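Student pairs wanted, Nurside robotics club

We're after five more people for the Clenelis project, which wants to teach a robot to sort fruit and veg. I have my doubts. So far we have 2,737 recordings, and I'm not convinced they add up to much beyond tired wrists.

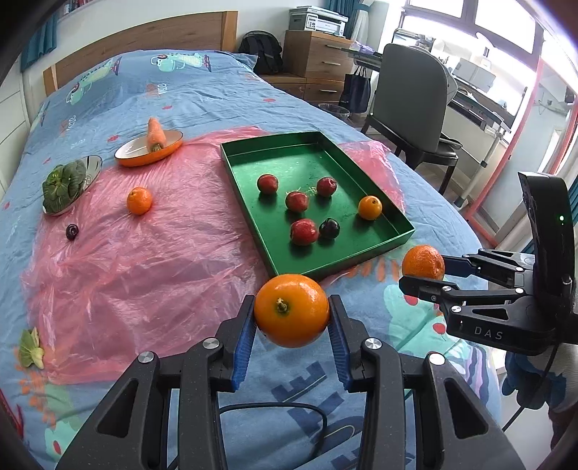
Sessions start at 6 pm and run through February. You'll work a hand-held gripper, repeat the same dull move, and write down what went wrong – please do write it down. No coding needed. Anyone who thinks the whole idea is daft is especially welcome.

Write to Ada Costa at the club.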